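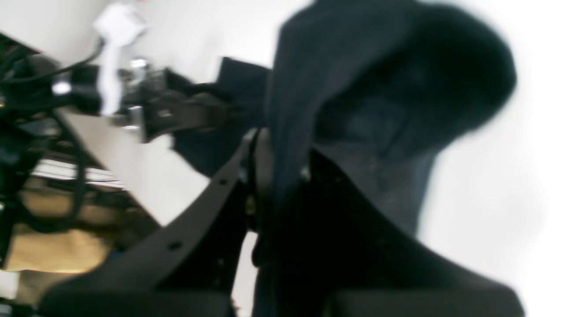 I have been putting off the dark wash for two weeks and on Sunday it finally got the better of me. It had outgrown the basket and started on the landing. So this is a post about laundry, and if you only come here for the bread then I'm sorry, there's a loaf coming next time, I promise.

I wear a lot of black and navy. I didn't plan it that way, it's just what happens if you find one T-shirt that fits and then keep buying it for years. The trouble is that a dark wash all looks the same once it's out of the machine. You've got a great heap of something and you pull at a sleeve and it turns out to be a leg. White washes are easy, you can see what you've got! With darks I end up standing by the window holding things up to the light and asking myself if they're navy or just old.

Anyway. I sorted them properly this time. Thick things in one pile (fleeces, hoodies, the big knitted thing I live in from October onwards) and thin things in the other. I used to do it by colour and I've given up on that completely. Mixing thick and thin is what was going wrong, I think, as the T-shirts would be bone dry and a bit crispy and the fleece would still be clammy under the arms. Then everything went back over the airer together and the whole lot smelled of pond.

So, two loads. Thick things first while I had the energy, thin things after lunch. Everything inside out, cold wash, and half the liquid I used to put in. I've gone over to the Ullus one for darks, which comes in a bottle with a lid you cannot get off with wet hands, but it does seem to be kinder than the powder. Powder leaves those chalky streaks along the seams and on black you may as well have drawn on yourself.

The fleece is the awkward one. It attracts everything. I had a go with the lint roller and got through 6 sheets on one sleeve before I gave it up and used a damp rubber glove instead, which I'd read about ages ago and never believed. You just stroke it downwards and the fluff comes off in little sausages. Very satisfying, slightly disgusting, ten out of ten. Don't use the glove you do the loo with.

I don't iron fleece or hoodies and I'd be worried about anybody who did. I shake them hard, pull the hood out so it isn't sitting in a damp lump, and fold them in half with the arms tucked behind. They go on the bottom shelf because they're heavy and if I put them at the top they slide out on my head when I open the door. I know that from experience.

T-shirts are where I get fussy. For years I did the thing my mum does, flat on the bed, arms in, fold in half, pile them up. The bed's too soft though, and too low for my back, and by the fourth shirt I was kneeling on the floor like I was saying my prayers. A big table is so much better. You want something smooth that you can walk up to and lean on, with room to lay a whole shirt out and nothing else on it. White's good for darks because you can see the edges of what you're doing, and you can see the bits of fluff as well, whether you wanted to or not.

The other thing that's made a difference is starting from the shoulders. Get hold of it up there, one side and then the other, and pull it out between the two before you put it down. If you start at the hem you're chasing wrinkles up the shirt all afternoon. Start at the shoulders and most of the creases go by themselves, and then you only have to smooth the middle with the flat of your hand.

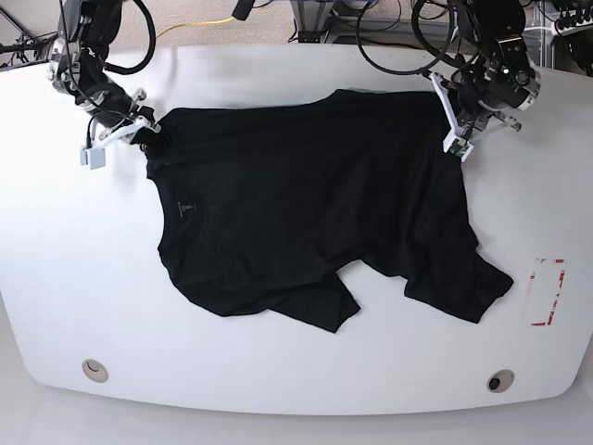

Black tee held out by the shoulders, still nicely rumpled in the middle.

After that I do sides to the middle, sleeves back on themselves, then up in thirds so it'll stand on its own in the drawer. I was very snooty about standing T-shirts in a drawer when everyone was doing it. I thought it was the kind of thing people did instead of having hobbies. Well, I've got mine in rows now like files in a cabinet and I can get one out without the other nine coming with it, so I take it all back.

One snag if they're all black: you can't tell which is which from the folded edge. I've got good ones, and ones for painting in, and one that's gone see-through at the back and should really be a duster. If there's a printed label inside the neck I try to fold so that I can find it easily, and the Gounder ones I can pick out by feel as the cotton's thicker. The Mirkmont ones fade to a sort of tired charcoal after a summer on the line, so they give themselves away. I keep meaning to put a stitch of coloured thread in the hems of the good ones. I've been meaning to do that since spring.

It took me from just after ten until nearly four, with a long stop for lunch and a short one for looking for a sock. I didn't find the sock. I did find a tea towel inside a hoodie sleeve, and the belt from my dressing gown, which I'd been managing without and tying up with a scarf.

A few of you asked last time about the shelf baskets. They're from Itis, I got the middle size, and they're fine, a bit scratchy on the inside so I wouldn't put knitwear straight in without lining them with something. An old pillowcase does it.

Next job is the winter coats and I'm not looking forward to that at all. Two of them need their pockets emptying and the long one needs a new button, and I've got a whole tin of buttons and I can tell you now that none of them will match. If you've got a good way of storing a really bulky coat that doesn't involve one of those vacuum bags (I had one go off with a hiss in the middle of the night and it took years off me), do leave me a comment.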